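How to sort a first aid kit for a village hall or club

Quick version first. Buy a kit, check it, put it where people can see it, write down who looks after it. Longer version follows, written between two other jobs so forgive the notes style.

I did this for the hall at Cullach in March and then again for the football pavilion at Draldale. Same mistakes both times. Hopefully not yours.

What you need before you start

A table. A bin bag. A pen that writes on plastic. Whatever kit you already have, even if it's ancient. Half an hour, more if the old kit is a horror.

Step 1. Empty the old kit

All of it, out on the table. Don't rummage and guess. Look at the date on every sterile packet – dressings, wipes, eye wash, the lot. Past the date, or the packet's torn or gone yellow, it goes in the bin bag. Plasters that have lost their stick, same.

Ours at Cullach had 3 pairs of scissors and no gloves. Somebody had also put a packet of throat sweets in there. Take out any tablets or creams too. They don't belong in a shared kit, people can react to them.

Step 2. Work out who the kit is for

Toddler group on a carpet is not the same as a five-a-side league. Write down what goes on in the building in a normal week. Kitchen in use? You want burns dressings and blue plasters. Sports? Cold packs, more tape, more triangular bandages than you think. Old people's lunch club? Skin tears, so non-stick dressings and gentle tape.

If you employ anyone, even a part-time cleaner, there are proper rules on workplace first aid and you should read the official guidance. This page isn't that.

Step 3. Buy the bits

A ready-made kit is usually cheaper than buying seperately, then add your extras. We had the Wako medium box for the hall, fine, hinges a bit stiff. Draldale got a soft Watano bag as it has to go out to the pitch.

Minimum I'd want in any of them:

Plasters, mixed sizes
Sterile dressings, medium and large
Two eye pads
Triangular bandages
Crepe bandage
Disposable gloves, lots, not latex
Sterile wipes and saline pods
Tough cut scissors
Microporous tape
Foil blanket
Face shield for rescue breaths
A leaflet on what to do

Gloves run out first. Always. Buy a whole extra box.

Step 4. Split it up

One kit, then spares kept somewhere else. If the spares live in the kit, the kit gets too full to find anything in and the lid won't shut. Keep the spares in drawers or a tub, one type of thing per drawer, label on the front. Bandages in one, dressings in another, gloves in the third. Big writing. Anything with a drawer that pulls right open does the job, and yellow is easy to spot in a dark cupboard.

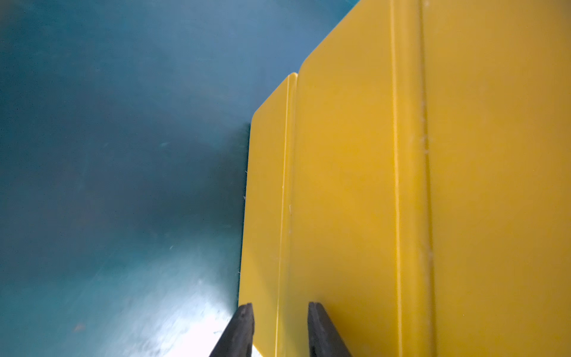
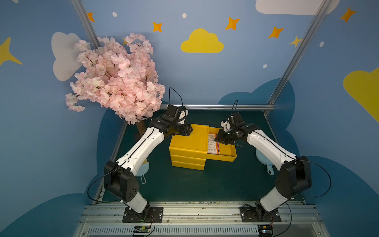
Yellow plastic in all three. 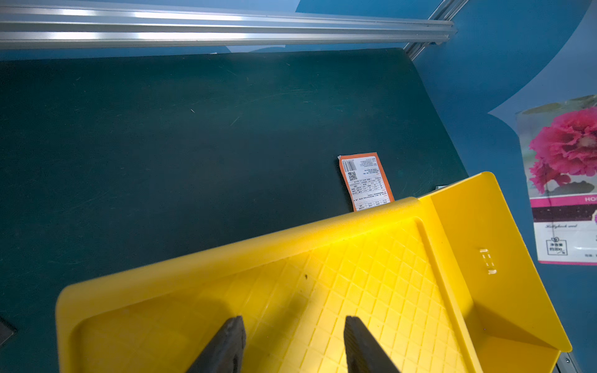

Step 5. Put it somewhere daft people can find it

Meaning all of us, when there's blood. Not locked. Not in the office. Not on top of the fridge behind the raffle prizes. Chest height on a wall near the kitchen or the main door is good. Green sign with the white cross above it, and a second sign by the entrance saying where to look.

While you're at it, stick a card inside the lid:

Full address and postcode of the building
Which gate or door an ambulance should come to
Where the nearest defibrillator is, and the code if you hold it
Phone 999 for an emergency

Hirers often have no idea what the postcode is. The card matters more than the foil blanket if you ask me.

Step 6. Get the accident book going

Any bound book will do for a small club. Date, who, what happened, what was used. The last one is so you can top up. Tie a pen to it. The pen will still go missing but it takes longer. Completed pages have people's details on so don't leave them out for all to read – file them.

Step 7. Check it

Every 2 months for us, oftener if the hall's busy. Write the earliest expiry date on a sticker on the outside of the box, then you only have to open it to count gloves. Put the check in whatever calendar the hall bookings are on or it wont happen.

After any use, top up the same day.

What about training?

A kit is only stuff. Get two or three regulars on a basic course, ideally people who are in the building at diffrent times. Ask round the local providers, prices vary a lot, and some come out to you if you can fill a room. CPR and the recovery position are the bits to refresh most often, they go rusty quick.

Defibrillators need a page of their own, pads and batteries and cabinets and so on. Will do that one when I get a minute.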